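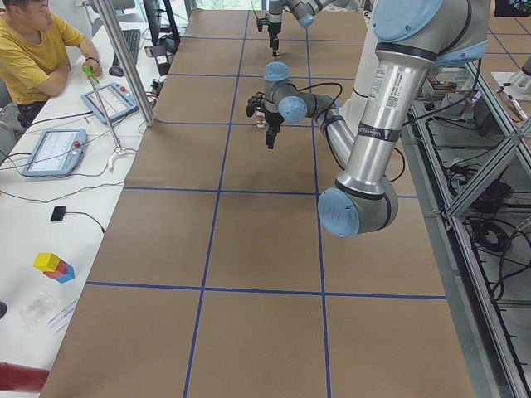

How do I cover a worktable with brown paper so that it stays flat?

Cut the paper longer than the table by a hand's width at each end, lay it with the inside of the roll facing down, and fix one short end first. Smooth it towards the other end with the flat of the forearm, then fix that end and the long sides.

Home Workshop notes Tables and surfaces Stores Contact

Print this page E-mail this page

Table coverings and tape grids: common questions
Maintained by Haris Tanoli. Last checked in March.

Which paper should I use?

Brown kraft paper from the Sikder roll, stores code 3316. It has a matt face, takes tape well and can be written on in pencil. Lighter paper is suitable for wrapping but tears at the table corners. Do not use coated paper; the tape lifts from it overnight.

Should the paper be taped to the table top or to the underside?

Fix it to the underside where the table allows. Where there is a frame or a post in the way, slit the paper up to the obstruction, fold the two flaps under and tape them on the edge of the table. The slit should be no longer than it needs to be.

What is the grid for?

It divides the surface into cells so that an object can be put down in a known place and its place written on a sheet. Cells are referred to by column, then row. Columns are lettered from the left and rows are numbered from the near edge.

What size should the cells be?

For a new table, 400 mm across and 200 mm deep, measured between tape centres. Older tables were laid out to suit whatever was in use at the time and need not be altered. Write the cell size on the table sheet in either case.

How do I get the lines straight?

Mark both ends of each line in pencil from the same edge of the table. Stick the tape down at one mark, pull out enough to reach the other, hold it just clear of the paper and lower it in one movement. Press from the middle outwards. Tape that is unrolled and pressed a little at a time will wander.

Do the lines have to cross at exactly ninety degrees?

A slight lean is acceptable where the grid is used only for naming cells. If positions are to be measured from the lines, check both diagonals of every cell with a rule and re-lay any line that is out. Small waves along the edge of the tape do not matter for either purpose; measure to the centre of the strip.
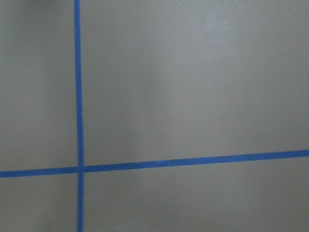
Two strips of blue tape crossing on the table surface.

Which strips go down first?

The long ones, running from the near edge to the back. The cross strips then go over them in single lengths. Do not cut the tape at the crossings. Short pieces have more ends, and the ends are where it lifts.

Can I use another colour of tape?

Blue is standard for grid lines. Hicham Slaoui keeps a few rolls of other colours for temporary marks — ask before using them, and remove the marks when you finish. 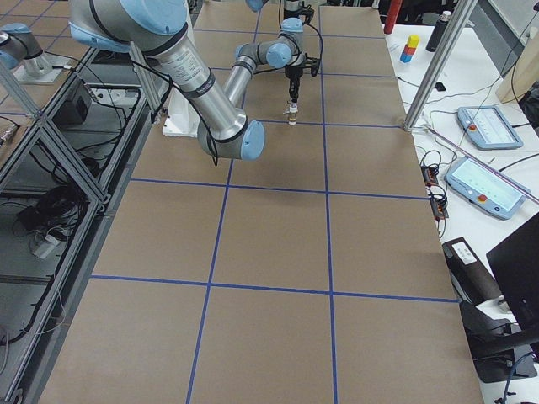
Brown paper covering with grid lines in blue tape.

When should the paper be changed?

When it is torn inside a cell, stained, or creased enough for a small object to rock on it. A tear at the border can be patched from below. Heavy items left in one spot will mark the paper, and a dent of this kind is also a reason to change it.

How do I remove the tape without tearing the paper?

Peel it back slowly, close to the surface and almost flat against itself. If the paper is to be thrown away as well, leave the tape on and roll up the two together from the far end.

Where do used rolls and offcuts go?

Offcuts longer than the width of a table go back in the rack in room 11. Everything else goes in the paper bin, which is emptied on Friday. Paper with tape on it goes in general waste.

Who do I ask for more paper?

Lise Cloutier in stores. Give the code and the number of tables to be covered.

Related items
Storing long rolls upright
Clearing a shared desk at the end of a session
Labels that come off cleanly: Stindow and Sorent compared
Cable routing along table edges (B. Ashby)
Table sheet, blank copy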